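Wednesday, April 24, 2019
Limex hand-held gripper kit, trial loan, bedroom runs

Got the Limex kit out properly at last. Carol signed for it while I was away and it had been sitting under my desk with somebody's bike helmet on it. The loan paperwork says we can keep it until August, and after that we either buy it or send it back, so I want a decent pile of notes before Vilho asks me for a yes or no.

First impression out of the case: nicer than I expected! The arms feel solid, nothing creaks, and the blue finger pads have enough give that you can close them on your own thumb without swearing. The manual is dreadful, mind. Whole pages on storage and one paragraph on how to change a pad. Beverley worked it out by pulling (sorry, Limex).

Spent the day in the bedroom at Wallcombe, mostly working at the little table with the scalloped cloth on it. I left the bed in a heap and the clothes where they were, as the whole point of Gindimby is rooms people live in and I don't want to be tidying for the camera. We did 22 takes before lunch, all soft stuff and small stuff, picking up and moving to the bin or to the bed.

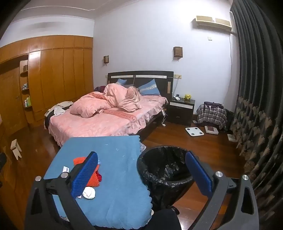

Fingers open, left one over the blue cloth, bin behind the right one. Rolled sock still on the table.

Soft things first. Socks are lovely with these pads, you can be quite sloppy with your aim and the ridges still grab. Thin cloth is a different story. If I came straight down on it I tended to get a pinch of tablecloth as well, and then everything shuffled towards me. Coming in at a slant was better, with one finger nearly flat to the table and the other doing the closing. Took me most of the morning to stop fighting it. Sandra picked it up in one go, which was annoying.

The bin is a good target and a bit of a nuisance. The black bag inside is fine when the room is bright, but against the black arms I kept losing track of where the rim was in playback. I'd like to try it with a pale liner. Note for whoever does the next session: bring some, the cupboard at Wallcombe only has black.

View from the camera is very wide. You get most of the room in — bed, wardrobe, air conditioner, the lot — and the uprights at the sides go a bit bendy. Doesn't bother me for the table work. Vilho will want to know whether it matters for the mapping side and I haven't got an answer, so I've put it on the list for the supplier call.

Battery: 62 minutes from full to the warning light, with the screen turned down. I'd want a second one if we buy. Swapping it means unscrewing the back plate, and I dropped the screw under the bed.

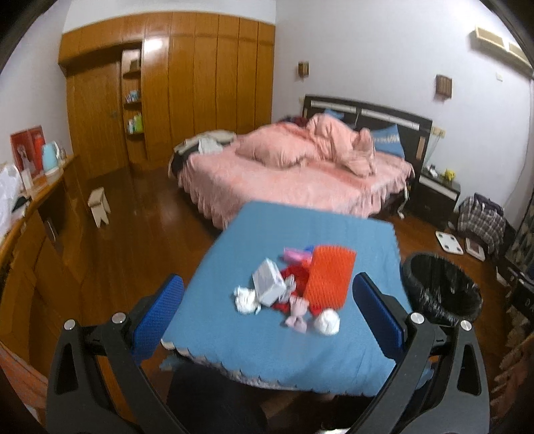
Gindimby Household Handling Team, Wallcombe workshop notebook

Messy pile next. I wanted things on top of other things, so the box in its plastic wrap is tipped up on its edge with the red cloth bunched beneath it, tissue off to one side, and the orange mat in there too. Much harder! The plastic wrap is slippery on the mesh of the pads and I had to squeeze more than I liked. Knotted fabric was easy, there's always a lump to get hold of. I never found a tidy way to get the tissue without crushing it, but it was crumpled to begin with so no harm done.

Of the afternoon takes I've marked 9 as unusable. Most of those were my fault, from moving my wrist too quickly on the way to the bin. The rest were the trigger sticking half open, and I've written to Limex about that. Declan thinks it's the spring. He had the same on the Olaniyan kit last year and a drop of oil sorted it, but I'm not oiling a loan unit until they say I can.

Comparing with the Olaniyan, while I think of it: that one is lighter and my forearm knew the difference by four o'clock. The Limex has much better pads, and the open gap between the fingers is generous enough that I can see what I'm going for. If they'd do us a lighter handle I'd stop looking.

To do:
Ring Limex: trigger, spare battery price, how wide the lens is
Pale bin liners
Ask Beverley to write up the pad change before she forgets
Spare back plate screws
Hard objects next, same room, same table, with Sandra on the gripper and me on the log

Files are on the shared drive under Gindimby, in the Limex folder. I haven't renamed anything yet, so please don't move them until I have.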